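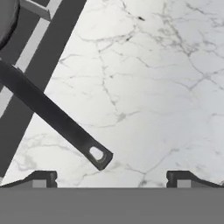
*This page was last changed on 12 June 2020.*

**Koltberg Ladies** is an amateur women's football club from the harbour town of Koltberg. The side plays in green and white hoops at the Plumen Ground, a sloping pitch beside the old rope works, and is best known for its astonishing run to the final of the Vondico Cup, one of the great underdog stories of the regional game.

## Early years

The club grew out of a lunchtime kickabout among workers at the Sfakianakis fish cannery, who played in a yard so narrow that throw-ins were taken off the wall. The cannery paid for the first set of shirts, and the older supporters still call the team "the Tins". A move to the Plumen Ground gave them a full-sized pitch at last, along with the slope, which drops sharply towards the north-east corner flag and has caught out visiting goalkeepers ever since!

League football followed, and the first season was a hard one. Koltberg finished bottom with a single win, though that win came against the champions and is still sung about on the terrace.
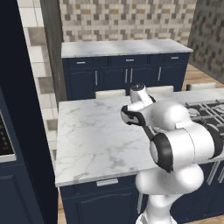 **Quentin Royer**, section editor, regional football

## The Vondico Cup run

Koltberg entered the cup in the preliminary round, which meant 7 ties stood between them and the trophy. They won the first 6. Two of those went to penalties, and the quarter-final was played in such thick sea fog that the referee twice stopped the match to check that both goalkeepers were still in position.

The semi-final was the pick of the lot. Two goals down at the break and kicking up the slope, Koltberg pulled one back from a corner, levelled with a glorious volley from outside the area and won it deep in stoppage time with a header that went in off the underside of the bar. The crowd of 1541 remains the ground record, and a good many more are said to have watched from the rope works roof.

The final, held in September, ended in a 1–0 defeat. Koltberg hit the post in the closing minutes and were clapped off by both ends of the stadium.

## Ground

The Plumen Ground has one covered stand, with 548 seats, and an open grass bank opposite. The seats were bought second-hand from a speedway track and are a cheerful mixture of orange and brown. The changing rooms are across the lane, so teams walk out through the crowd before kick-off, a wonderful sight on cup days.

## Playing style

Koltberg sides have long been known for quick, direct wing play, especially in the half when they attack downhill. Long throws are another club tradition, handed down from one full-back to the next. Visiting teams often choose to defend the lower goal first, hoping to have the slope with them after the break.

## Supporters

Home fans gather on the grass bank and bang empty fish tins during corners. The club song, "Over the Harbour Wall", has four verses, of which the second is usually left out when children are present.

## See also

- Vondico Cup
- Plumen Ground
- Women's football in Koltberg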